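February 10, 2019

Notebook, two-arm bench, cable and screwdriver work. Carrying on from the page before, where I stopped at the speed question.

Settled: we cap both arms at 155 mm/s for anything with a tool in a gripper, and that goes on the bench sheet in pen. The old sheet had one number for "normal" and another for "careful", and everybody had a private idea of which jobs were careful. One number now. If a job can't be done under 155 it gets its own entry in this book with a reason and initials.

Spent the first part of the morning reading the Ditar house rules against our own sheet, line by line. Ditar wrote theirs for a much bigger cell with a fence around it, so a good part doesn't carry over. What does carry over:

Tool in gripper means the whole tool counts as part of the arm. We had been setting the keep-out distance from the fingertips, which is fine with an empty gripper and wrong with a screwdriver in it. The bit sticks out well past the fingers and the top of the body sticks out the other way. Tool point and tool envelope both have to be entered before the first move. I found two saved programs on the Sinard controller where the tool point was right and the envelope was still the bare gripper. Fixed both, saved under new names, old ones moved to the dead folder. Please don't run anything from the dead folder.

One arm moves at a time inside the shared zone. The other is parked and holding. The zone is marked in the controller and it should also be marked on the table, but tape on that surface leaves glue and I don't want to argue about it again. Leaving it in the controller only for now.

Power tools stay unpowered until the bit is at the work. For a handheld driver that means the trigger or button is not bridged. We had a bridged one last September and it ran on the way down. No harm done, the bit skated and left a mark. Bridging is now a "no" on the sheet, with no exceptions line under it.

Then the cable section, which Ditar hardly has and we need more than they do.

We hand cables from arm to table and table to arm all day, and the weak point is always slack. Too much and it hooks on a bracket or gets under a finger. Too little and the connector walks when the holding arm settles. I tried writing a length rule and gave up on it. What I have now:

1. Before any joint move, look at every loop on both arms, the permanent ones and the one being worked on. If a loop can reach a fingertip with the wrist at the end of its travel, tie it back first.

2. Loose ends that are not part of the job come off the table. Not pushed to the back, off the table.

3. A held plug is gripped on the body. Never on the strain relief, never on the metal.

4. Force limit on the holding arm is set before the cable goes in the gripper. If you change it with the cable in, open the gripper and start over.

Rule 2 is the one we break most. I break it too. The spare leads live on the table for convenience and then one of them is in a program's path and the program doesn't know about it.

Grip force: I ran the plug grip at the setting from the Elari note and it held, but it left faint marks on the soft shell of the plug after a long hold. Dropped it by 4 N and ran it again. No slip that I could find with a light pull by hand (arms in protective stop, not just paused, see below). The Elari note was written for rubber pads and we run bare fingers, so I'd treat their numbers as a starting place and no more. Someone should write to them and ask what pad they had. I'll do it if I get to it.

Pause versus stop. This came up again and I want it written down somewhere people will find it. Pause on the Sinard pendant leaves the drives live and the program will carry on from a single press. Reaching in during a pause is not allowed, including to nudge a cable, including "just for a second". Protective stop, check the light on the pendant, then hands. When hands are out, say so out loud, then release. Two people at the bench means the one with the pendant is the one who releases. If the pendant changes hands, say that out loud as well.

The status rings on the wrists are not a safety signal. They are handy, but the color tells you what state the arm thinks it is in, and it has nothing to say about whether the shared zone is clear. I have seen people glance at the ring and reach. The new sheet says pendant, and only pendant.

Ran the alignment check after lunch at low speed with the cable held by the left arm and the driver in the right, straight down onto the table beside the connector.

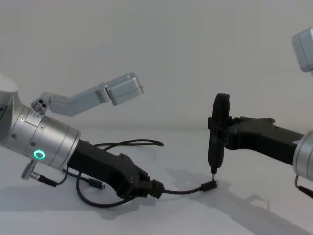

Approach height is the part I'm least happy with. The current rule says stop at 3 mm above the table, wait for a confirm, then step down. With the driver vertical that is fine. With any tilt the bit reaches the surface sooner than the number says, and the only thing that catches it is the force limit. I'd like the rule to say vertical only for the last part of the descent, and a separate entry for any job that needs an angle. Kaczorowski's bench guide has wording for this that is better than mine. I've copied it onto the back of the sheet and it can go on the front once we have tried it for a while.

Also from Kaczorowski: check the camera bracket for clearance with the tool fitted. Their point is that people check the gripper against the table and forget the bracket, which sits up and away from the fingers and swings wide when the wrist rolls. We have a camera on each arm, so both brackets have to be in the envelope. They are in the model for the left arm. On the right the model has the bracket but not the housing on the end of it. I added a box for it, oversized, until somebody measures it properly.

Wear and inspection. I set the interval for the gripper screws at 300 cycles, same as the fingertips, so that it's one job and one line in the log. It may be more often than needed. I'd sooner have it done together than have two intervals that drift apart and get forgotten. Torque goes in the log as a number. A tick in the box is no good to the next person. Same for the bracket screws.

Cable connectors on the wrists get looked at by eye at the same time. Looking for a bent collar or a lead that has started to twist. No tool needed.

Things still open:

Lighting. The rule says "adequate", which could mean anything. Soft shadows are all right for us and bad for the camera check when they fall across the connector. I'd like to give a lamp position in place of a brightness, but haven't tried more than one position yet.

Who signs the sheet. At present whoever ran it last. Should be whoever runs it next, before they start, I think. The last person is tired and wants to go home and signs anything.

Names for the arms. The programs say A and B, the sheet says left and right, and the drawing has them the other way round because it was made from behind the bench. Left and right as seen from the operator's side, from now on, in everything. Drawing still to be redone. Until then there is a pencil note on it – don't rub it out.

Emergency stop test done on both arms before starting, and again after the envelope changes. Both good. Logged.

Next: retype the sheet, pull the old copy off the wall, redo the zone with the bigger right-arm envelope and see how much table is left to work on. I suspect it's less than we are used to and the cable jobs will need to move toward the operator's side a little.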